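## 4. Where people buy, and what they think they are buying

Draft section, numbers final except Table 3 (Ghada still checking the Closuvside sheets).

4.1 Setting. Farnutwood has one supermarket with a liquor aisle and one specialist bottle shop, four blocks apart. Closuvside has the supermarket only. The Lernero chain runs both supermarkets. Rum was moved out of the locked cabinet and onto open shelves in both stores in December, same week, same layout. That gave us a before and after, and a town with a specialist to set against a town without one.

We looked at aged rum only. White and spiced rum left out: different buyers, different price range, and the bottle shop hardly stocks them.

4.2 Data. Two sources. First, till records, 2293 single-bottle sales over the study period, supplied by the stores with customer details stripped. Second, a short interview at the exit, 200 people, split evenly between the two towns. Interviews in English, on paper, answers typed up the same evening. Shadi Khoury did all of the Farnutwood ones, so interviewer effects between towns can't be ruled out. We come back to this in 4.6.

Till records do not say who bought what else. The bottle shop's system does, but we dropped that field to keep the sources comparable.

4.3 Shelf move and sales. Supermarket sales of aged rum went up in both towns after the move. No surprise. The cabinet needed a staff member with a key, and several respondents said they would not wait for one. More interesting is what happened at the bottle shop. Entry-level bottles dropped and stayed down. Bottles in the top price band did not drop. The owner had expected the reverse, a slow loss at the top as people traded down to whatever was closest.

In Closuvside there is no shop to lose buyers from, and the rise was spread across all price bands the store carries. Which are only two. Comparison at the top end is therefore not possible for this town and we do not attempt it.

4.4 Label reading. We asked each person to say in their own words what the number on the front label meant. Over 70 of the 200 took it to be an age. On a good share of the supermarket range it is not an age, or is the age of the oldest rum in the blend. Bottle shop customers did better but not by as much as the shop staff told us they would. One man with a full basket of very good rum had the solera question exactly backwards.

Asked where they had learned what the number meant, most said "the bottle". A few said a friend. Shelf cards were mentioned by 66 respondents, mainly as something they had noticed and not read.

We coded a reply as correct if it named either a minimum age or a blend, even loosly. A stricter coding lowers the figures in both towns and leaves the gap between them in place (Appendix B).

4.5 Advice. The usual argument for the specialist is advice. Our respondents did use it, but in a narrow way. They asked for help with gifts. For their own shelf they asked very little, and regulars almost nothing. Supermarket buyers said they wanted advice and then, when we asked if they had looked for a staff member, mostly said no. Stated demand and actual asking are far apart here and future surveys should ask both, seperately.

Ghanem, the importer behind four of the labels in the sample, placed printed tasting notes in both supermarkets halfway through. We kept those weeks in. Taking them out changes nothing in the direction of the results, see Table 4.

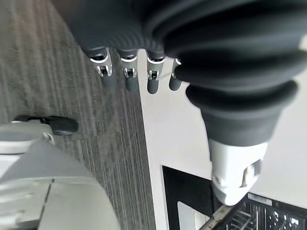 **Figure 3.** Robotic hand, fingers hanging over a white surface.

**Jamila Siriwardena**
Lead author, retail and drinks markets

4.6 Limits. Small towns, one chain, one spirit. The shelf move happened in gift season and our before period did not, so part of the supermarket rise is seasonal and we can't say how large a part. The bottle shop pattern is harder to explain that way, as gift season should lift entry-level bottles too.

Exit interviews miss people who left without buying. Borislav Vidmar suggested a door count for the next round, agreed, not done here.

Also the interviewer problem from 4.2. Lamduan Duangkaew re-coded the Farnutwood label answers blind to store. Her coding and the original differ on a few replies, none of which moves a total enough to matter for the reading in 4.4.

Price promotions: one in each supermarket, both short, both on the same label. Flagged in the data file, column P. Bottle shop ran none that we know of. Section 5 takes the two price bands separately.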